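Storing and Cleaning Vinyl Records in a Small Apartment

Most surface noise on a used record comes from dust and residue in the groove. Wear accounts for less of it than people assume, and a cleaning will show which of the two you have. The notes below cover 12-inch LPs, with a few remarks on singles.

Shelving

Store records upright. Stacked flat, the ones at the bottom carry the full load and may warp or pick up ring wear on the jacket. A shelf compartment should be 13 inches high and no wider than 16 inches, so the row cannot lean far when a few records are out. Full shelves are heavy. My collection is nearly 300 LPs, and the first bookcase I used bowed in the middle within one November. The Hustivitz unit that replaced it has a fixed divider in every bay and has stayed level.

Keep the shelf off exterior walls if they sweat in cold weather, and away from radiators and direct sun. Relative humidity of 46 percent is what my hygrometer shows most of the year, and no mold has appeared on the jackets.
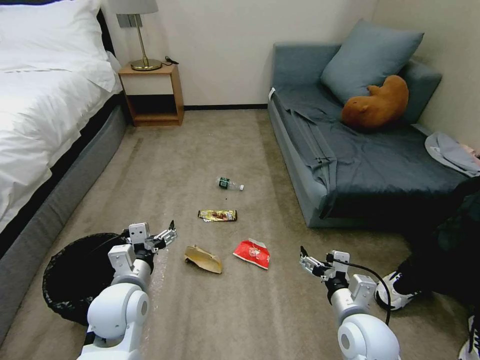 Līga Laur
Home audio and storage editor
2024-02-23

Washing by hand

Use distilled water with a few drops of plain dish soap. Tap water leaves minerals behind when it dries. Apply the solution with a soft velvet pad and follow the grooves, never across them. Keep the label dry – a plastic lid slightly larger than the label, held down with one hand, works well enough.

Rinse with clean distilled water and a second pad. Stand the record in a dish rack to dry, out of drafts that carry lint. Mine take 21 minutes after blotting with a microfiber cloth. Do not use alcohol on shellac 78s, as it attacks the surface.

Sleeves

Paper inner sleeves shed fibers. Replace them with polyethylene-lined ones, and put the old sleeve back in the jacket if it has lyrics or credits printed on it. I buy the Drivex sleeves with rounded bottoms, which slide in without creasing. For 7-inch singles the square kind is fine.

Stylus

Brush the stylus from back to front before each session, with the amplifier muted. A dirty stylus sounds dull in the high range, mostly on the inner tracks. If brushing does not clear it, inspect the tip with a loupe before blaming the pressing.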